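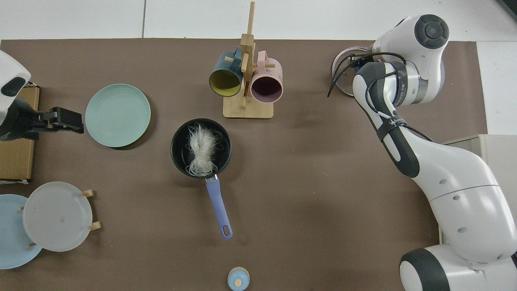

Domestic cooktops lose most of their wasted heat from the top of the pot. A litre of water held at a rolling boil in an open pan gives off vapour continuously, and each gram carries away 2.26 kilojoules that the element must replace.

Gion Hubmann measured the effect in February at the Torora test kitchen, using 36 pots of matched base diameter on a single induction hob. Held at a simmer, the uncovered pots drew more than twice the power of the covered ones. Glass and steel lids gave similar results when the rim sat flat.

Fit matters more than thickness. A gap of 2 millimetres on one side set up a steady draught and cancelled much of the saving. Vented lids fell between the two groups.

Moisture released into the room is the second cost. Over 21 days of normal cooking, a unit at Dredard fitted with humidity loggers recorded 178 separate peaks, most of them in the early evening. The rangehood cleared the shorter ones within minutes. Longer peaks reached the hallway, where the colour of the plaster had begun to change near the cornice.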